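Karkdenのセーブデータ破損と、マップ踏破率の再計算について

最終更新日:2018年9月12日

先週のパッチ以降、Karkdenのマップ踏破率が正しく表示されない。自分の環境では、全区画を回ったはずの東部湿地が97%で止まっている。フォーラムにも同じ報告が複数あったので、調べた範囲を記録しておく。

前提として、このゲームの踏破率は面積ではなく区画の訪問フラグで計算される。区画は全部で888あり、訪問済みになると対応するビットが立つ。表示される値は地域ごとの単純な割合で、小数点以下は切り捨て。高低差は考慮されず、洞窟の内部は地上とは別の区画として扱われる。 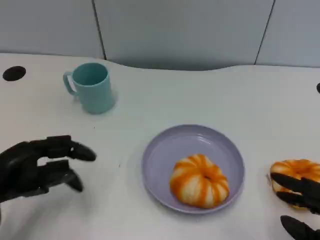

机の上。縞模様の小さなカボチャと薄紫の皿。

パッチで変わったのは洞窟の扱いである。Kartini Sutantoの解析メモによると、旧版では洞窟の入口を踏んだ時点でフラグが立っていたが、新版では最奥の部屋に入るまで立たない。旧版のセーブを読み込むと、入口だけ踏んだ洞窟は未訪問に戻される。東部湿地には該当する洞窟が3つあり、うち一つは区画番号243の「Yusofの井戸」である。ここはクエスト完了後に入口が崩れるため、通常の手順では再訪できない。

回避策は二つ確認した。一つは、クエスト開始前の手動セーブに戻る方法。確実だが、自分の場合は14時間分の進行を失うので採用しなかった。もう一つは、Bukeroの港から船で北岸に回り、崖の裏側から地下水路に入る方法である。水路の途中に息継ぎのできる空洞が二か所あり、潜水スキルが中級以上なら装備の変更は要らない。ただし二つ目の空洞の先で流れが逆向きになるので、スタミナは満タンで入ること。
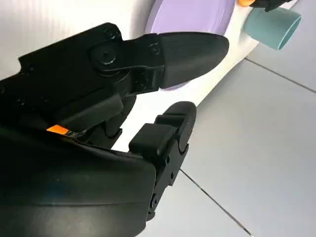 水路を抜けると井戸の底に出る。そこから東側の梯子を上った小部屋が最奥の判定になっていて、入室と同時にフラグが立った。地図画面の表示はすぐには更新されない。ファストトラベルを一度挟むか、タイトル画面に戻って読み込み直すと反映される。帰りは水路を逆にたどるより、小部屋でトラベルを使ったほうが早い。

残りの二つの洞窟は入口が開いたままなので、普通に歩いて奥まで行けばよい。三つとも処理した後、東部湿地は100%になり、称号も付与された。

セーブデータを外部ツールで直接書き換える方法も出回っている。Nia Hopkinが配布しているTollikの最新版では訪問フラグの編集に対応しているが、チェックサムの更新を忘れると読み込み時に破損扱いになる。自分も一度これで失敗し、バックアップから復元した。使う場合は、ゲームを完全に終了し、クラウド同期を切ってから作業すること。同期が有効だと、書き換えたファイルが次の起動時に古いもので上書きされることがある。

南部の砂漠でも数値が合わないという報告があるが、こちらは未検証。洞窟の数が多く、どれが該当するか特定できていない。区画番号の一覧が取れたら追記する。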